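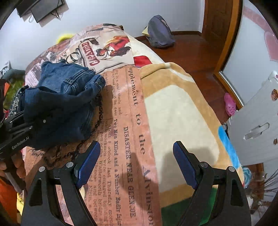 Step 4. Grip the jeans by the waistband, then wait

If you have done the first three steps you have two grippers charged, synced and pointed at a bed. Good. Most people quit at the syncing.

Denim is the worst thing you can fold for a dataset, so it is the right thing to start with. It's stiff at the seams, floppy between them, and it holds whatever shape it was dropped in. Take one gripper and close on the waistband, near a belt loop, where the cloth is doubled. Keep the other one open above the bed until the first has a grip. Then hold still for 2 seconds.

The hold matters. When we train on clips where both hands rush in together, the policy learns to rush in together, and it does so with great confidence and no pants. Rongrong Shen put the pause into the Plidach protocol after watching a robot arm pinch its own partner for most of an afternoon.

Step 5. Leave the bed the way it is

Your instinct will be to change the sheets for something plain. Please don't. We spent our first September collecting on a gray table under a gray wall, and got a model that folded beautifully on gray tables. A bed with newspaper print all over it and a plush blanket down one side gives the vision encoder something to be wrong about during training, which is cheaper than having it be wrong later.

The same goes for the floor. A shoe by the closet can stay where it is. Move it only if you're going to trip on it.

Step 6. Fold

Work slowly enough that it feels silly, then go a little slower.

Spread the garment with the legs toward you.
Bring one leg over the other and let go completely before you regrip.
Fold from the hem to the waistband.
Open both jaws wide and lift them clear. This is how the labeling script finds the end of the episode.

If you drop the jeans halfway, pick them up and carry on. Recoveries are worth keeping. What you should throw out is any take where you reached in with a bare hand to fix a corner. We know. Everyone does it. The model has no bare hand and will stand there waiting for one.

Step 7. Check the take before you do another

Play it back at full speed and look for three things: both fingertips in view at the moment of contact, no long stretch where the garment is hidden behind a gripper, and a clean release at the end. A short stretch of hiding is fine. Cloth does that.

Then run the Boltum checker on the folder. It prints a line per episode and a complaint per problem. The complaint "pose jump" usually means you swung the gripper too fast. The complaint "unknown" means unknown, and I've stopped asking.

What you get for your trouble

We trained on 1032 episodes from bedrooms and tested on 40 folds in a room the model had never seen. With the pause from Step 4 left out, it finished 19. With it in, the failures were mostly a sleeve problem, and jeans have no sleeves, so I'm calling that section of the work done. Shirts are covered on the Starnthorpe page, which is longer and has more swearing.

Updated 04/02/2019: the checker now reads folders with spaces in the name. Khurana users still need to rename theirs.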